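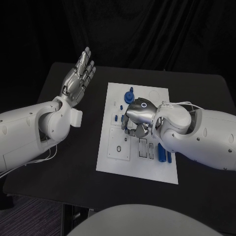 **Eltville Fixers' Club, Workshop Tips**

I lose small parts. Screws, pegs, that one spring from the Flukton can opener… so I've picked up a few habits, mostly from Solange Camargo, who has fixed over 1,000 toasters and kept the screws from all of them!

- Lay down a big sheet of white paper before you open anything up. Draw around each part as it comes off and scribble a note next to it.
- Muffin tins beat jars. You can see what you've got (and tip it out fast).
- Stuck screw? 2 drops of oil, then go have a coffee.
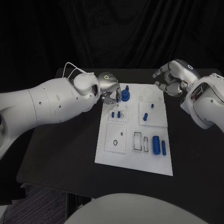
*Small blue peg, held just above the board.*

- If a peg is tight, rub a little candle wax on it. Go easy, I once used so much that a drawer wouldn't stay shut.
- Wipe your screwdriver tips with a dry rag before they go back in the roll. Mine are old Prevetti ones and they still bite.

Bring your own muffin tin Tuesday, Floor Hermans wants hers back.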